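Llevo 17 meses anotando el grosor de las bolsas de basura que compro. La galga mide en micras y el fabricante suele redondear a su favor. 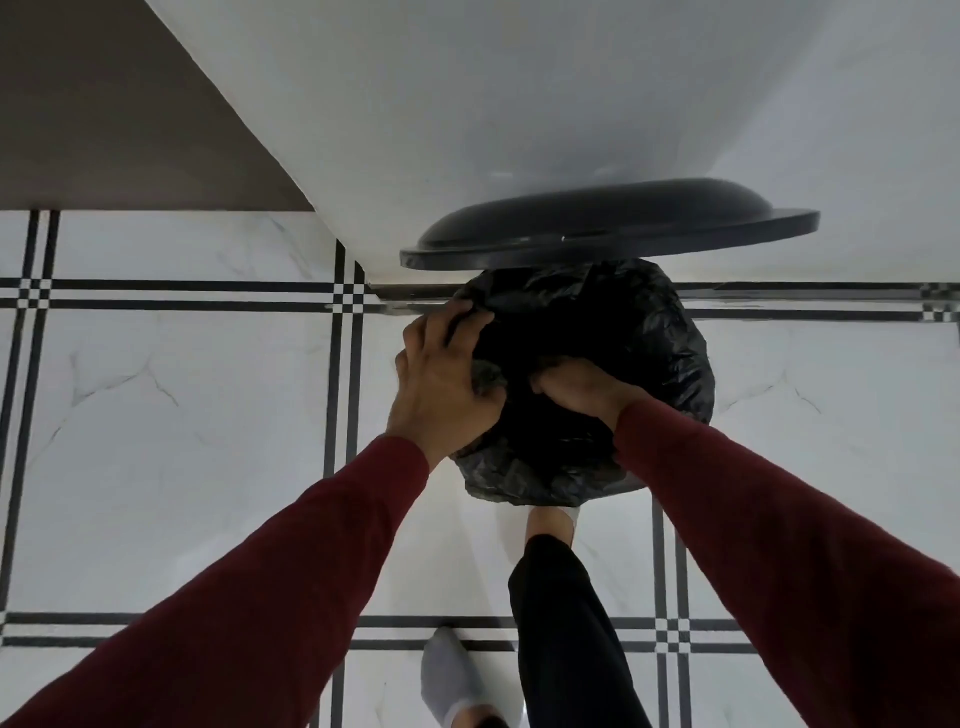
*Bolsa negra, plástico arrugado.*

Las Pratport declaran 19 micras y cumplen. Las Skindavell, vendidas en rollo industrial, dan valores dispersos: el espesor cae cerca de la soldadura inferior, zona donde se concentra la carga. Más de 1,000 ciclos de apertura en el banco casero no alteran esa lectura.
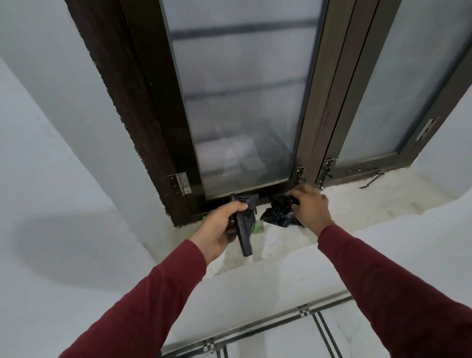
## Pendiente

- Repetir la serie con el lote de julio.
- Calibrar la galga.
- Medir las Suwannarat, de polietileno reciclado.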